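## 4. Shelf Retrieval Experiments

### 4.1 Task and setting

The experiments in this section test whether a grasp policy trained on open tabletops can be carried over to shelving without new demonstrations for each compartment. Shelves differ from tables in three respects that matter for the method. The space above the object is limited, the walls on either side restrict the path of the wrist, and the view from the head camera is steep enough that the lower levels appear much smaller than the upper ones. Earlier work on the Lurnance policy treated the first of these as a planning problem and left the other two aside. We address all three within a single learned model, referred to below as Maser.

Maser takes as input one color image from the head camera, the joint state of the arm, and a short text instruction naming the target object. It returns a sequence of 15 wrist poses and finger commands, of which the first few are carried out before the model is queried again. No depth image is used. The position of the shelf relative to the robot base is not given to the model and was changed between sessions.

### 4.2 Objects

Fruit was chosen as the object class for the main study. Pieces of the same kind vary in size and surface, and most can be approached from several sides. The training set contained apples, pears, and oranges only. Mangosteens were held out entirely and appear only at test time. Their hard rind and raised calyx make them a useful check on whether the policy has learned to place the fingers around the body of a fruit or has simply learned a closing width that suits apples.

Each trial began with fruit placed on separate shelves of the white unit. The instruction named one piece. A trial was scored as a success if the named fruit was lifted clear of the shelf, carried out past the front edge, and held until the arm reached its rest pose. Contact with a divider was recorded but did not end the trial unless the safety limit on wrist force was reached.

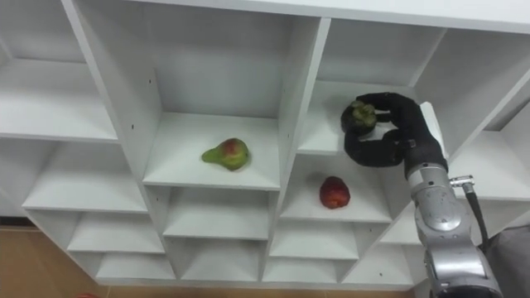
**Figure 4.** Head-camera view during a shelf trial. The gripper is closed around a mangosteen in the upper right compartment, with a pear and an apple on other shelves.

The grasp in Figure 4 is of the type we call a side wrap. The hand comes in from the right, one finger curves over toward the top of the fruit, and a thicker finger bends beneath it. Side wraps were rare in the tabletop demonstrations, where the hand nearly always came down from above. Their use in the shelf trials is consistent with the view that the model adjusts its approach to the space available, although the present data do not rule out an effect of the starting pose.

### 4.3 Results

We ran 70 trials with Maser and the same number with the Lurnance baseline, using matched starting layouts. Maser completed the task in 70 percent of its trials, and the baseline in 30 percent. The difference was largest in the upper compartments, where the baseline often attempted a top-down approach and stopped at the panel overhead. In the lower compartments the two methods were closer, and both suffered from poor placement of the wrist in depth.

Of the Maser trials, 19 used a mangosteen as the target. Failures in this group were mostly early closures, in which the fingers met in front of the fruit and pushed it toward the back panel. We saw few cases in which the wrong fruit was chosen. This suggests that the instruction was read correctly even for a fruit absent from the robot training data, a result we attribute to the pretrained image and text encoder.

Removing the joint state from the input led to more contact with the dividers and slower recovery after a missed grasp. Shortening the pose sequence had a smaller effect. Full settings for both tests are given in Appendix B.

### 4.4 Limits of the study

All trials were held at the Flosdale site on one shelving unit, and the compartments were sparsely filled. We did not test shelves on which one object blocks another, nor did we test soft fruit that could be damaged by the grip force used here. The unit is also plain white, a condition that favors methods based on color images alone. A second round of trials on the Nguyen-Tran shelf layouts, which include patterned surfaces and crowded compartments, began in September and will be reported separately.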